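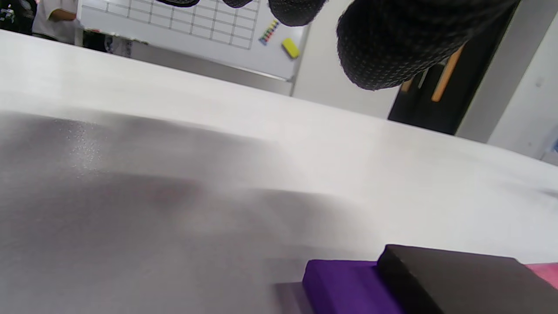 Wrist view over the white table, blocks at lower right, glove at the top.

October 11, 2025

Second day of the finger comparison. Cloltimard set on the bench from the start, Lerkside set after lunch. Same handle, same wrist camera, same lens setting, so that whatever differs in the logs can be blamed on the fingers or on us.

Started with the exposure problem. The table is too white. Auto exposure settles on the tabletop, the upper right of the wall washes out, and the shadow that falls across the left and middle of the table ends up as a broad gray band with no hard edge. The tracker dislikes soft edges. Gilmar wanted to lock exposure at yesterday's value. I locked it two steps lower and the purple block kept its color, which matters more to me than a clean wall. The black box is still poor. Its top is dark gray with a slight sheen and gives the feature detector almost nothing to hold.

There is a patch of fine speckle inside the shadow, upper left. It glitters enough to register as features. I can't tell from the stills if it is dust or grain in the surface. Wrote it down as an open item. If the patch moves with the table it is harmless and even useful. If it moves with the lens it is a fault.

The whiteboard behind the table is the best landmark we have. The ruled grid gives straight lines, and the magnets and the yellow eraser give color. Tainá asked that the board stay as it is until the series is finished, eraser included. The doorway is the opposite case: mostly black, and when the view swings right the pose estimate drifts toward it. Anderson suggested hanging a printed marker sheet on the gray wall between the board and the door. Agreed, for tomorrow.

Grip trials. Cloltimard first: 94 attempts on the purple block, approach from above, gloved operator. Two drops, both on release when the finger pad stuck to the block and dragged it over. The pads are soft and forgiving on the rounded corners. They are slow to let go. Opening wider before the lift fixed it in the later attempts, at a cost of cycle time that I have not yet worked out.

Lerkside next, same block, same approach. Stiffer, quicker, and noticeably worse when the block sits against its neighbor - the tips want clearance that the black box does not leave them. Nine drops before Gervásio called a pause and we pulled the tips to look at them. No wear. He thinks the closing force is set too low for a stiff tip and I think he is right, but changing it now would break the comparison with the May runs. We will finish the series at the old force and repeat it at the new one, and report both.

Frame count for the morning was 863 kept and 23 rejected. All the rejects came from the glove filling the top of the view. The black knit with the gray dots is easy to mask when only the fingertips show, since the dots are regular, but once a finger bulges down over the background the mask takes part of the doorway with it. Black on black. A lighter glove would separate better. Iolanda objects that the force readings were calibrated with this glove and a new one means half a day of recalibration. Left undecided.

Controller notes, short. Latency between trigger and jaw steady all day. One dropped packet burst at the changeover, cleared by reseating the cable. Do not tie that cable to the handle again.

To do: marker sheet, speckle check with the lens turned, second pass at higher force, ask Cliltbridge for the pad hardness figure they left out of the data sheet. Left the fingers off the handle overnight.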